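Ticket 549 - Hendham office, shared printer dropping off network
Opened 25 February 2018
Priority: medium

Printer on the first floor (the Plesska) vanishes from everyone's list after 33 minutes idle. Comes back if you switch it off and on. Been like this since the Zindmont router went in.

Tried so far: new cable, differnt wall socket, drivers reinstalled on two laptops. No change. 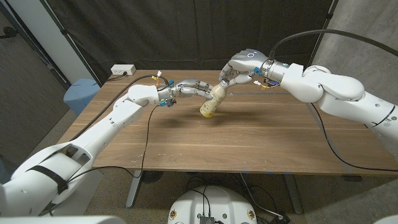
Attachment 1: bottle held over the table

Router log shows the printer asking for a new address each time it wakes. Gets a different one, laptops still look for the old one. Fixed address set to end in 121, saved, restarted both.
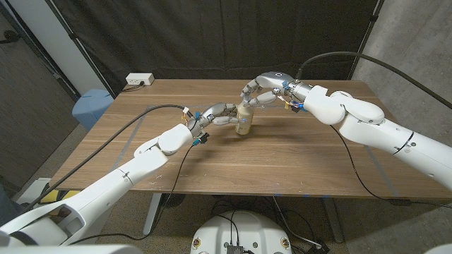

Grewal desk: we had the same in November, fixed address didn't hold until sleep mode was off as well. Menu is under Power, not Network. Also check nothing else is on 121.

Ok, checked. Old scanner was sitting on 121. Moved the printer to 34 and left the scanner alone. Sleep mode off.

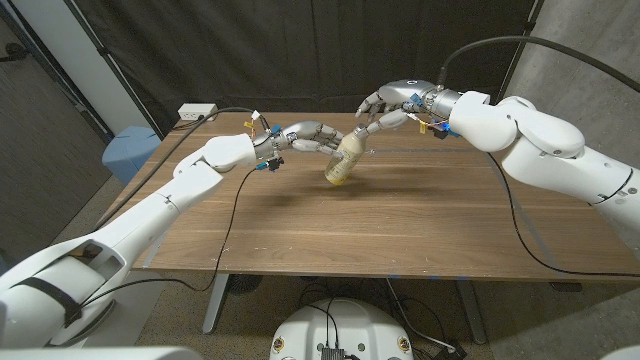 Test page fine from both laptops. Left it an hour, still listed. Accounts PC still says offline, it has the old port saved. Deleted and added again, prints now.
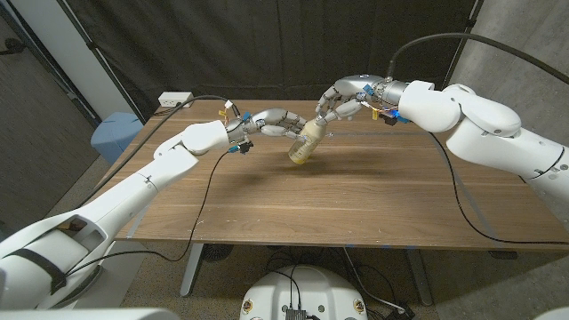 Still to do: update the adress on the sticker by the printer, same port fix on the reception PC. Leaving ticket open till thats done.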